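Skullik: a word list of household complaints

README, last touched 9 Jan 2004

What you are downloading

Skullik is a plain text collection of the things people say when something in the house annoys them. It has 2000 entries. Each one is a single complaint, typed the way it was said, with the swearing left in and the names of in-laws taken out. If you were hoping for proverbs, Holzer has a very nice set and you should go there.

The list started as a disagreement between Rami Rawashdeh and me over whether "this drawer has opinions" was a phrase anyone used outside his mother's kitchen. We asked people. It is used in at least 6 towns, and Rami has been unbearable since June.

Files

complaints.txt has one entry per line, with tabs between the fields
rooms.txt has the room codes, all 23 of them
notes.txt has arguments between the editors, kept for the record
old/ is where you should not look

Fields

The first field is the complaint. The second is the room. The third is the object at fault, in the speaker's own word for it, so you will meet "thingy" a good deal. The fourth is a temper score from 1 to 20, assigned by Samira Tannous, who has raised children and trusts her ear. Scores above 18 were checked by a second person, usually Berhanu Belay, who lowered them.

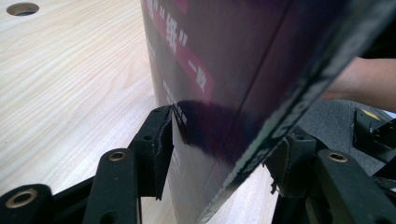
Room codes cause most of the mail we get. A hallway is a room. A garage is a room if you can stand up in it. The car is not a room, and we threw out a lot of fine material on that basis, some of it mine. Stairs were argued over for a month and ended up with their own code, ST, which also covers ladders, stepstools and the chair you were told not to stand on.

Packaging is filed under the room where the person lost patience with it. The same complaint about tape can therefore turn up under kitchen, bedroom and porch. Please stop sending these in as duplicates.

How it was collected

Mostly by asking, and by writing on the backs of things. Mireille Semaan typed up the first batch from envelopes and would like it known that Rami's sevens look like ones. A second batch came from the Kavbridge reading group, who turned out to be angrier than their book choices suggest. We did not record anyone without telling them. Several people became very polite once told, and their entries were dropped for being dull.

Furniture

Tables come off badly in this list. They wobble, they stain, they are always too small on holidays and too big on moving day. Code TB in the object index pulls them all out at once if you want a depressing afternoon. Wood tables draw complaints about rings and scratches. Glass tables draw complaints about everyone else in the family.
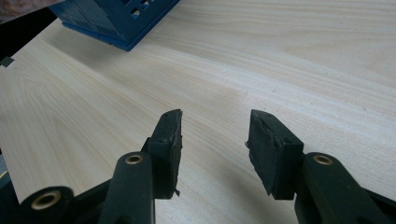
Pale wooden tabletop, with the grain running in long curves.

Known problems

The temper scores drift. Samira was in a better mood for the second half.
Bathroom is thin, as people got shy.
Line 23 is a recipe. It has been a recipe in every release and other people's scripts now depend on it.
The Fledus import tool eats apostrophes. Use anything else.

Using it

Take it, print it, read it aloud at weddings. If you publish something from it, mention Skullik and spell it with two k's. Corrections go to Hala Chamoun, who will answer eventually and may score your message.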